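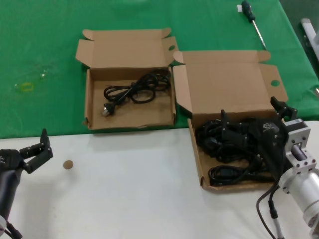

Porto Alegre, January 2020

Forum > Manufacturing > Environmental Policy > Packaging

Return rates on reusable mailers
Posted by Gleice Sales
6 replies | 92 views

We ship replacement parts from one site. Last year 2,110 orders went out in single-use corrugated. Hitow quoted us a returnable polypropylene mailer rated for 50 trips. Their comparison assumes nearly every mailer comes back. Does anyone have field data?

tbondarchuk
Rated trips tell you very little. Ask for the break-even trip count against recycled-content board, with return freight included. Ours came out far higher than the sales sheet.

Nurhan G.
Disagree in part. Pruvex runs a closed loop between two plants and losses are minor. The driver takes the empties back on the same truck, so return freight adds almost nothing.

tbondarchuk
A closed loop is a different case. She is shipping to end customers.
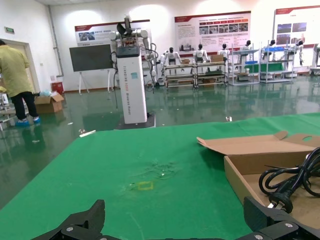
Also check what your local mill accepts. Corrugated has a working recovery stream in most places. Polypropylene mailers with a sewn-in zipper usually don't.

Gleice Sales
Fair. Hitow says they take worn units back, but the contract doesn't say where they go.

a_onyshchenko
Get that in writing before you put a claim in your sustainability report. Our auditor at Stelmakh struck a line for the same reason.

Nurhan G.
I would still pilot it on the service depots. Those are fixed addresses with regular pickups.

Gleice Sales
Depots only, then. Starting in April.

Share (2)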